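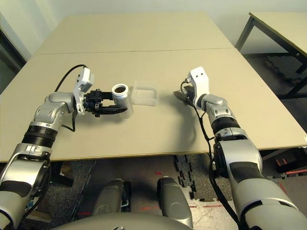 The metal cup and the clear box, on the big beige table.

27 May 2018

I have been meaning to write about desk cups for ages, and yes, I know how that sounds! It started in March, when I finally emptied the drawer where all our pens, stubby pencils and stray rubber bands had been living together (not very happily). I wanted everything out where I could reach it, but I didn't want another fussy organizer with eleven tiny slots that fit nothing I own.

So it's a plain metal cup for the tall things and a see-through box for the rest. I like the two of them side by side, the silver next to the frosty plastic, and they look so calm on a plain tabletop. My friend Harsh thinks the box should have a lid. I've gone back and forth on that, but I know myself, and I'd never put the lid back on.

Next up is the yarn basket, which is a much longer story, and I'll need a pot of tea before I start on it.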